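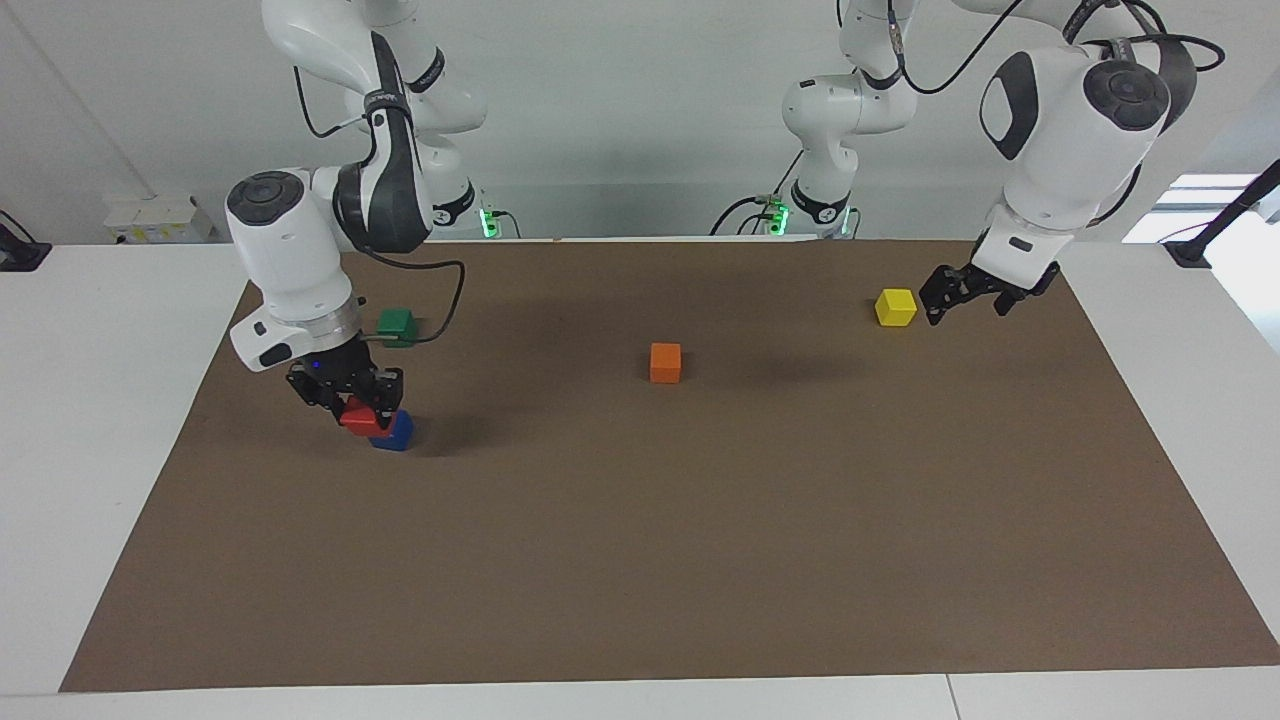 How often do you need to redo the zero on a two-arm cell? On ours, every 300 hours of run time, plus any time somebody takes a gripper off and puts it back on.

I used to stretch that a lot further, and then we had that miserable stretch in September when every stack leaned a little to one side. I blamed the grippers, I blamed the software, I even blamed the cubes (sorry, cubes!). After 11 restarts I finally got out the feeler gauge and found one wrist sitting 2 degrees away from where it thought it was. Two degrees! At the fingertips that's plenty to ruin your morning.

So now I have a routine. Power down, wipe the fingers with a dry cloth, check the flange screws, then run each arm to its home pose and write down what it reports. The numbers go in the Grudmont binder, page 169 onward, in pencil.
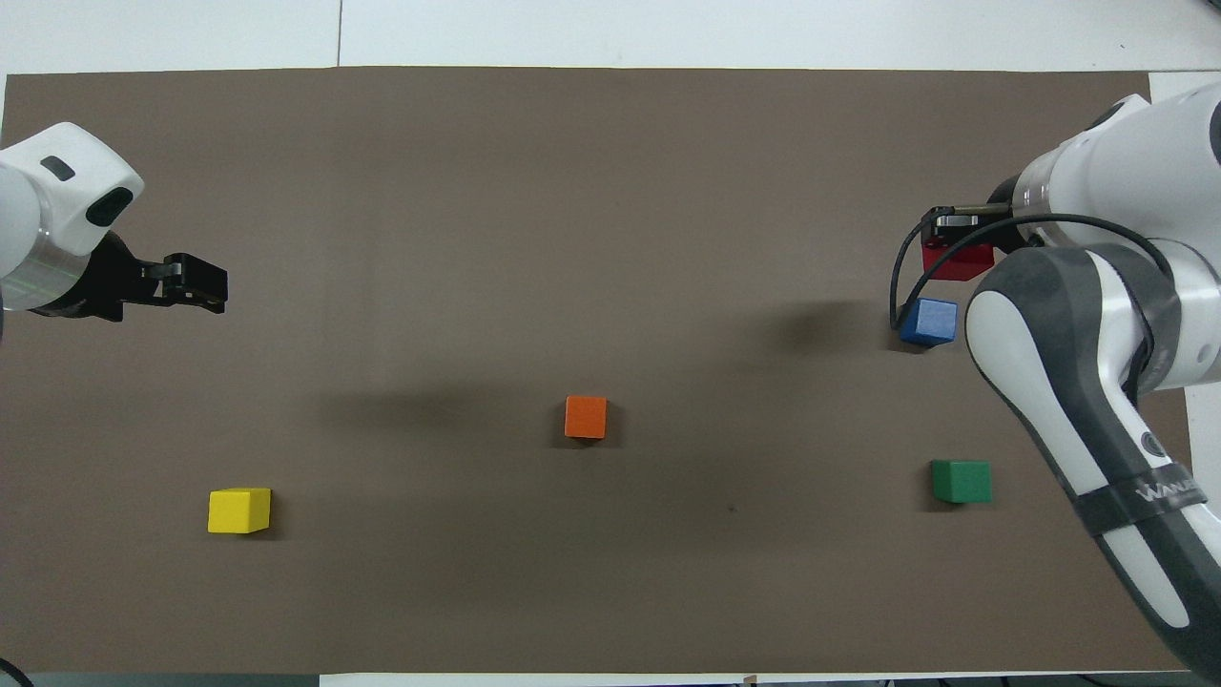

After the homing I run the slow cube job at quarter speed and keep one hand near the stop button. Dark paper on the table helps a lot, by the way. We tried the bare white top first and the glare drove me nuts.

Cables are my other pet peeve. Leave enough slack at the wrist for a full turn, and check where the loop goes when the arm is down low. The folks over at Sodulano zip-tie theirs tight and they go through a new one every couple of months. I'm still looking for a softer sleeve, so if you've found one you like, leave me a comment!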